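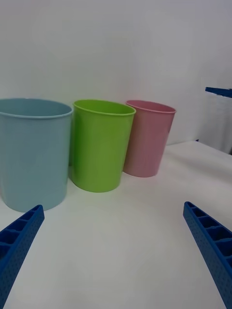

Sirkidby Cup Set: Data Card

Version 11, last edited Tuesday, February 15, 2022
Maintainer: Noreen Carroll

Contents

The set covers plastic cups on a white table, along with the small things people put in them. There are 304 arrangements. Each one has a folder with the pictures and a text file called notes.txt. Read the notes before using the labels, as a few folders were relabeled in May and the old names still turn up in places.

Cups

Cups are named by color only: blue, green, pink. Earlier versions used the shelf codes from the Arileck storeroom, and those are gone. The three stay together through the whole Bundis group of folders. Row order is written from the left as it looks in the picture, so the same row can get a different entry from another side of the table. Blue, green, pink is the most common entry. Distance is a separate field with the values near, middle and far. It goes by where a cup stands on the table. With blue near and pink far, as here, the blue cup looks much the bigger one, and that has no effect on its label.

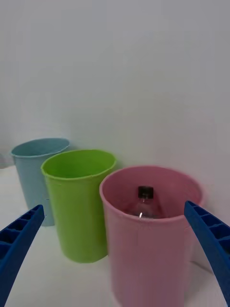 Items in cups

The field "inside" takes one word per cup. Use "none" only if you can see into the cup well enough to tell, and "unknown" otherwise. An item gets its own name even when part of it is below the rim. The clear bottle with the black screw cap is entered as "bottle" under pink, with only its upper part showing over the rim. Caps are not entered as separate items. Reflections and highlights on clear plastic are not marked. 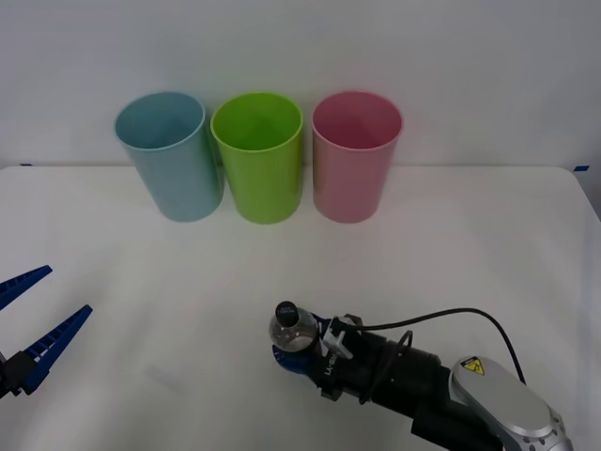 Position and spacing

Spacing is recorded for each pair of neighbors as "touching", "close" or "gap". We don't measure it. If two people disagree, the wider value goes in. Blue and green here are "close", and green to pink is "gap". Lean has its own field, and the blue cup gets "slight" for it. The strips of blue tape at the back of the table are not labeled.

Known problems

Gape, the script that builds the index, drops any folder with a space in its name. 45 folders have no entry for lean. Send corrections to Noreen with the folder name in the subject line.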